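Lenen Adds Floor Liners and Cargo Mats for Hakance Pickup Models

Lenen, a supplier of aftermarket interior accessories for light trucks, has added molded floor liners and cargo mats for the Hakance pickup. The parts go on sale in January through Lenen's online store and through Dekker retail locations.

Product details

The line consists of 24 part numbers covering regular, extended and crew cab versions. Front liners are sold in pairs. Rear liners for the crew cab are one piece and cover the center hump. All liners are molded from thermoplastic elastomer with a raised outer lip and channels that hold water, mud and road salt away from the carpet.

Front liners attach to the factory retention posts. No drilling or adhesive is needed. Trucks with a manual transfer case lever require a separate driver-side part, listed in the fitment guide under the suffix M.

Cargo mats are cut from rubber sheet and are available for 6-foot beds only. A long-bed version is in development.

Fitment data

Each liner pattern is taken from a scan of the bare cab floor with seats installed. The scan files are processed in-house at the Lenen pattern shop, and trial parts are checked in the vehicle before tooling is released. Fitment records for the new line are available to dealers through the Lollach catalog system, which lists parts by model year, cab style and floor covering.
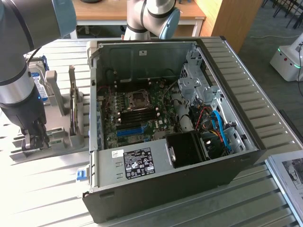
Colors and availability

Liners are offered in black, gray and tan. Cargo mats are offered in black. Orders placed before 11 a.m. ship the same business day. Dealers may order in mixed cartons, and freight is prepaid on orders over $900.

Liners carry a limited warranty against cracking and warping under normal use. Damage from solvents or from stacking liners on top of existing mats is not covered.

About Lenen

Lenen makes floor liners, seat covers and cargo protection for pickups and vans. Dealer inquiries can be sent through the contact form on the company website.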